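We use cookies to keep this site working and to count visits. Accept / Manage settings

Thread by Homa Ebrahimi
22 July 2022

Spent most of this week reading the Pement release and then trying it. It's the one everybody keeps sending me with "robots can learn your kitchen now." So, a thread. I'm going to be a grump in it.

What Pement is, for those who skipped the paper: a pile of recorded demos. A person drives a simulated arm by remote control, does a kitchen chore, the software saves every joint angle and every camera view. Then a model is trained to copy. 1,647 demos in the public set.

The claim people repeat is "show it once and it gets it." The paper doesn't say that. The paper says 50 demos per chore for the numbers in the main table. Somebody in marketing at Draltano said "once" and off it went.

I asked Flurina Hubmann for a seat at her rig, she said yes, and I drove the thing myself for an afternoon. Everything I show here is from the fridge chores. 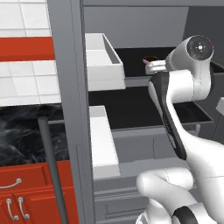 Fridge chores, side view. Tiles and marble on the left, arm on the right.

First complaint. You are driving an arm with seven joints using a hand controller that gives you position and tilt. The software picks where the elbow goes. Sometimes the elbow goes somewhere dumb. So the demo that gets saved is partly mine and partly the solver's, and the file doesn't say which part is which.

Flurina's answer was that the model only needs the hand path, so who cares. OK. But then don't call it "human demonstration" in the title. Call it half of one.

Second complaint, and this is the big one for me. Depth. On a flat screen I could not tell how far the fingers were from anything. I'd think I was over the shelf and I'd be in front of it. You learn to creep in, stop, switch view, creep in again.

Guess what a copying model learns from a person who creeps and stops? It learns to stop. I went back through the public demos with this in mind and the pauses are everywhere, and in my replays the trained arm hangs in midair in the same places the drivers did. It has no idea why. It's copying a person checking a second camera.
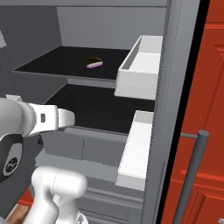 Third. Which thing are you reaching for? There's food on more than one shelf in some of these layouts, and the chore comes with one line of text, like "take the cake out." A human driver reads that and goes for the cake. Fine. Does the model read it, or does it just go where most of the demos went?

I tried the cheap test. Same layout, swapped the sentence, left everything else alone. In 30 runs the arm went to its favorite shelf nearly every time, whatever I typed. That's my own little test on one checkpoint, so don't go quoting it as a result. But I'd like to see the authors run it properly, and it's not in the paper.

To be fair to them (I do try), the Parsa group did publish that kind of swap test for their own model back in November, and it took them a long appendix to explain it. It's dull work and you don't get a video out of it.

Fourth, and I'll be quick. Simulated food. A donut in here is a rigid shape with a friction number. It doesn't squash, it doesn't leave glaze on the fingers, it doesn't care how hard you squeeze. So "how to hold a donut" is exactly the thing nobody can teach in this setup, and it's the thing I'd want a kitchen robot to know.
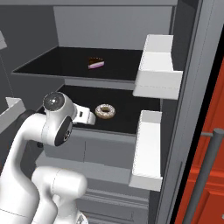

Donut on the lower shelf, cake on the upper one.

What do I like? Resets. You hit a key and the whole fridge is back how it was. I've done this with a real arm and real groceries and you spend half the day putting the yogurt back. If you want to learn how to drive one of these, sim is a great place to be bad at it.

I also like that they released the failed demos in a separate folder. Most groups throw them out. I learned more from that folder than from the main set, including that even the good drivers clip the drawers.

What I'd ask for: label the drivers. Right now there are 4 of them and you can't tell who did what. One is clearly much faster than the others. If the model is mostly copying that person, we should know.

And would the Vudura people please stop cutting the pauses out of their replay videos. We can all see the shadow jump.

That's it. Flurina disagrees with most of this and has promised to write her own thread. I'll link it when she does.

Comments

benchtop_lu: The pause thing is real. We filter out frames where the hand isn't moving and it helps a lot, but then the arm gets too brave near the shelf edge. Pick your poison.

Flurina Hubmann: For the record I said "who cares" about the elbow in a much nicer tone. Also you refused the headset, which would have fixed your depth problem.

Homa Ebrahimi: I refused the headset because it makes me sick! And the public demos weren't made with one either.

m_okra: Did you try the sentence swap on the bigger checkpoint?

Homa Ebrahimi: Not yet. It doesn't fit on my card.

Contact | © 2022 Homa Ebrahimi | Back to top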